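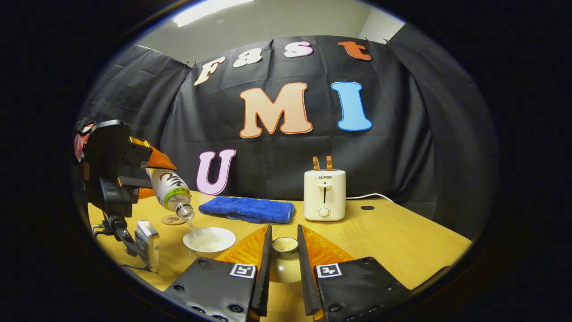 Nuno Esteves

February, notebook 3, continued from the page with the coffee ring

Pouring table. Backdrop is up and staying up. The black cloth came out of its bag with every crease it had been folded into, and I have decided they are a feature. Ignacio offered to iron it. He then looked at the length of it, and at the iron, and the offer was not repeated.

Letters: seven, cut out with a white outline left on. "Fast" along the top in an arc, then M and I, with the U down on the left near the table. I had meant UMI to sit in a straight row like a normal word. I. says it has movement this way. I have stood at the door and read it cold, and you do get there, provided you already know what it says. The M is peach. It was ordered as orange, same as the t, and the two of them are plainly not related. Leaving it.

Clips: one near each top corner, pins between. First go was tape, which held until lunch. The wall shows past the cloth at the right-hand side and the ceiling light is on over the top. A wider cloth would fix the first. Wallner do one but want 61 for it plus carriage, so the wall can show.

Table is the long one from the Salier room, the yellowish wood. Wiped down with a damp cloth and then properly dried, as the last lot of rings took me an afternoon with the wax. Do not put wet things straight on it. The cork coaster lives on the table for exactly this purpose and has so far had nothing put on it by anyone, me included.

Bowl: the shallow white one. I argued for the deep mixing bowl on grounds of splash. Ignacio argued for the shallow one on grounds that you can see what has gone into it, and he was holding it at the time, so that settled that. White inside makes the level hard to judge with clear liquid. Tried a drop of food colouring in the sink to compare - much easier to read, also much easier to read on my cuff. Staying with clear.

Bottle: clear plastic, label left on. Pours best tipped well over with the neck down, thin stream, no hurry. At a lazier angle it glugs, and the glug goes over the rim of the bowl and off across the wood. Keep the mouth low over the bowl. Full bottles are worse than part-full ones, so pour a bit off in the sink first.

Times from this afternoon, bowl weighed before and after on the Jevari scales:
steep tilt, 30 seconds, bowl not overfull
lazy tilt, stopped early, mopped
steep tilt again, fine, forgot to zero the scales
The Jevari reads up to 800 and sulks after that. Take the bowl to the scales with both hands.

To do
- more pins, the last box has gone wherever pins go
- tea towels, two at least, not the good one from the kitchen
- ask Vonow whether the bowls come singly. I'd like a spare before I need one
- M: see above, leaving it
- find out who has the wax

I.C. has added in pencil that the U is his favourite. Noted.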